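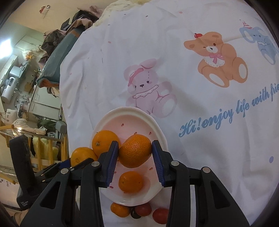 How should citrus fruit be arranged on a serving plate? Set the largest fruit first, toward the side or rear of the plate, and place smaller fruit against it so that each piece is held in position by its neighbors.

Section 5. Fruit on the Table

5.1 Preparing the plate

1. Spread the tablecloth and smooth it from the center outward.
2. Wash the fruit and dry each piece with a clean towel.
3. Place the plate on a level part of the table, at least 9 inches from the edge.
4. Set down the oranges, followed by mandarins and other small fruit.
5. Put any fruit that does not fit on the plate in a row along the near rim.

Note: An oval plate should be loaded evenly along its length. Do not exceed 900 grams on the Elstead oval plate, item 3302.

Caution: Do not stack fruit more than two layers high. Fruit that rolls from the table may bruise and should be used the same day.

5.2 After use

Remove all fruit before lifting the plate. Wipe the plate with a soft, damp cloth. Shake the tablecloth outdoors and treat juice stains before laundering.

Previous | Contents | Next | Care Guide

Related sections
Quartey Table Linens: Washing and Storage
Elstead Plates: Chips and Scratches
Nulteo Fruit Bowls: Set-up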